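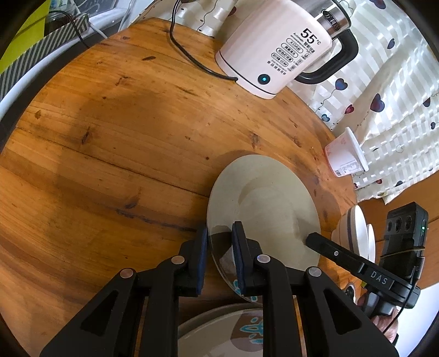
Round table, kettle still plugged in, plates and bowls waiting to be put away

Knots and small stains on a plank top: oil it or sand it?

tevanau_t
Joined June

The table is a round plank top, orange-brown, visible grain, dark knots. It has picked up small stains all over. No idea what the finish is. A drop of water left for 14 minutes did not darken the wood, so there is something on it. I would like to keep the color. Options as I see them:
1. Clean and wax over the stains.
2. Sand the whole top and refinish.
The kettle lives on the table permanently and the dishes get stacked there before they go in the cabinet.

Haverford49
Check the knots first. If they stand proud of the surface, sanding by hand will leave them higher than the wood around them. Use a hard block. Start at 180 and stop at 240.

trorach
I would not sand. Small scattered stains on a top this color are hard to see from a chair. Wipe with mineral spirits, let it dry overnight, then look again in daylight. Half of what people call stains is old wax with dirt in it.

Haverford49
Wax with dirt in it does not explain marks that are under the finish. OP, do they catch a fingernail?

tevanau_t
Two do. The rest are flat.

trorach
Then the rest are in the wood or the finish and a light sanding will not reach them. You would be taking off a lot of material to chase a few dots.

Ansel Mahmoud
Separate issue: the kettle. Ours has a 55 setting too and it stays on hold most of the day. The base never gets very hot, but steam and drips end up in the gaps between planks. Put a tray under it. Also run the cord off the back of the table. Looped across the top it collects crumbs and gets caught on plates.

Haverford49
Agree on the tray, disagree that drips are the main problem. Unglazed foot rings on plates and bowls do more damage. Run a thumb around the underside of each one. If it feels like sandpaper, it will scratch any finish. Wet-sand the ring with 1000 grit, a minute or two per piece, then rinse.

tevanau_t
The plain off-white plates are smooth underneath. The one with the turquoise and purple flowers is rough. White bowls are in between.

Ansel Mahmoud
Store the floral one on top of the stack, then. A rough foot will mark the glaze of whatever is under it – felt or a paper towel between them if you keep it lower down.

trorach
Or stand the plates in a rack. I have a Gisano one, no complaints.

Haverford49
A rack takes more shelf width than a stack. Depends on the cabinet.

tevanau_t
Tried the mineral spirits Saturday morning. The rag came up brown and maybe a third of the spots are gone. I will wax it and leave the sander in the garage.

Haverford49
Your table. Wax will need redoing every few months and it does not like heat. I would still sand.

trorach
Test the wax on the underside before you do the top.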